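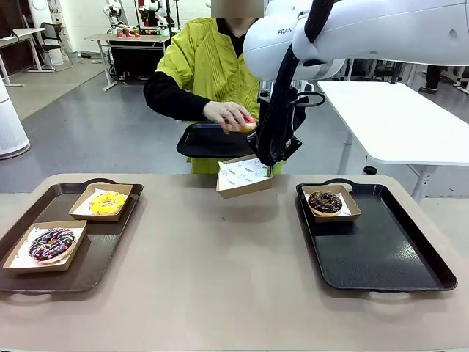 Pink and white frosting on a donut, with a black serving tray.

Pettigrew promises full rosters for Ziltar Hockey, again

August 28, 2001

Pettigrew says its arcade hockey game Ziltar Hockey will ship with 28 teams, a full season mode and a create-a-player option. Readers with a decent memory will recall that the publisher said much the same in July, when the game was supposed to be nearly done.

The new list came in a statement from producer Chantelle Engelbrecht, who put the delay down to "tuning the goalies." The July build did have goalies you could beat every time from the left circle, so there may be something in that. It also had no season mode at all, only a grayed-out line on the main menu, and the statement does not say how far along that part is.

Engelbrecht also claims 700 players, each with separate ratings for speed, shooting and checking. Groltgate, the studio doing the programming, made a similar claim for its last sports game, Prirnument Soccer. Buyers of that one soon found that most of the bench players shared the same numbers under different names.

Lead programmer Thaddeus Strickland said by e-mail that the ratings this time were "all entered by hand." He did not answer a question about whether stats will carry over between seasons, and he would not say if four players can use one console in season mode or only in exhibition games.

There is a new turbo meter, and fights are now settled by tapping two buttons instead of one. Neither sounds like a reason to wait.

The price is set at $43. Pettigrew gives no release date beyond "this winter," and no playable version has been sent out since July.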